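Nernel Project notebook, student handheld gripper group
April, entry started 4:40 p.m.
Posted by the notebook keeper
5 min read

Picking up where the last entry stopped, with the tea still hot and my notes all over the desk. We have moved on from towels! I know a few of you will miss them (I will, a little), but the Narow showcase rules call for a "garment task in a lived-in room," and a square of terry cloth was never going to get us there. So it's sweatshirts from now on, and I want to get down what I think I learned before it leaks out of my head.

The plan on paper is that each demonstration is done with two handheld grippers, one per hand, and ends with the garment folded and set down. The showcase asks for 148 accepted demonstrations per team. We set ourselves 3,000 short clips over the whole term, which sounded grand in the planning meeting and sounds a good deal less grand now that I've gone through a batch of them one by one. Still, the Barroso training script is happy with small batches, so we can feed it as we go and see where it gets confused.

I spent most of this afternoon on unit 015, going back and forth through the sweatshirt clips and stopping wherever the fingers came near the cloth. 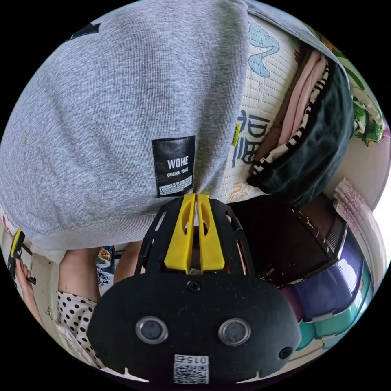 Unit 015, fingers pointing up at the gray knit, label side showing.

What I like about this moment is how much the fingers have to choose from. There's the hem, there's the woven label, there's all that ribbing, and a person just goes for a spot without thinking about it. I've started writing "where was I going?" in the margin next to clips like it, and my answers are not consistent at all. A label is a lovely landmark for the tracker (white letters on black, nice crisp corners) but I don't want the model deciding that every sweatshirt must be grabbed near its label. Hunus, our little annotation tool, lets us tag the intended grasp region separately from the landmark, so please use both fields. I skipped the second one for my first hour and had to go back, which was a dull hour, and I'm telling you so you don't have one too.

The background is busy, as the rules want it. Quilted fabric with a print on it, folded clothes in a pile, plastic containers, a tray. My first instinct was to worry about this, and I did mutter about it to the person at the next desk for a while, but the segmentation held up better than I feared. Its weak spot is gray against dark. The sweatshirt edge is clean over the pale quilt and gets mushy near the black parts of the gripper itself. I'd like to try a mask for the gripper body, as the body sits in much the same place in every clip anyway.

Then the pinch, my favorite part of the whole batch. I've got the still printed and taped in the paper copy of this notebook.

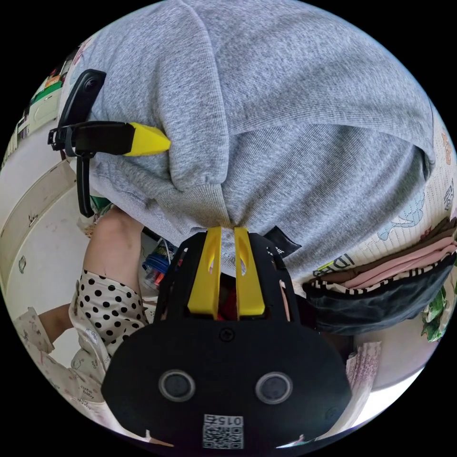
Nernel Project notebook | by the notebook keeper | April

Look at how the knit gathers toward the fingers! They have it by a fold, close to the little black label, and the cloth is drawn together tightly there. With towels we mostly took a corner and the corner behaved itself. A thick knit bunches, and the width between the fingers stops telling you much about how far in you've grabbed. I had been treating finger width as our grasp signal in the script (closed past a threshold means got it), and I now think the threshold has to depend on the garment. For now I've set it to 40 on the raw scale for sweatshirts and left towels alone. It's a guess. If anyone has a better one, write it in pencil beside mine.

The other gripper's yellow tip is in the cloth at the upper left, so both sides count as contact and I tagged the clip "two-handed hold." We've been arguing over whether a bare hand tucked under the garment, as there is on the left, should get its own tag. I say yes. I've added "hand assist" to the Hunus list and will go back through the older clips, roughly a third of them by my reckoning, when I can face it.

To do before the next batch:
- gripper body mask, try on a handful of clips first
- garment-specific width threshold in the Barroso config
- finish the "hand assist" tags
- ask the showcase desk if a demonstration with hand assist counts toward the 148
- new pencils

It's past 6 now and the building heat has gone off, so I'm stopping. The marked-up clips are in the shared folder, under sweatshirts, second batch.

Recent entries
Towels, the last of them
Setting up Hunus on the old laptops
Reading the Narow rules so you don't have to
Why our clocks drifted by 2 seconds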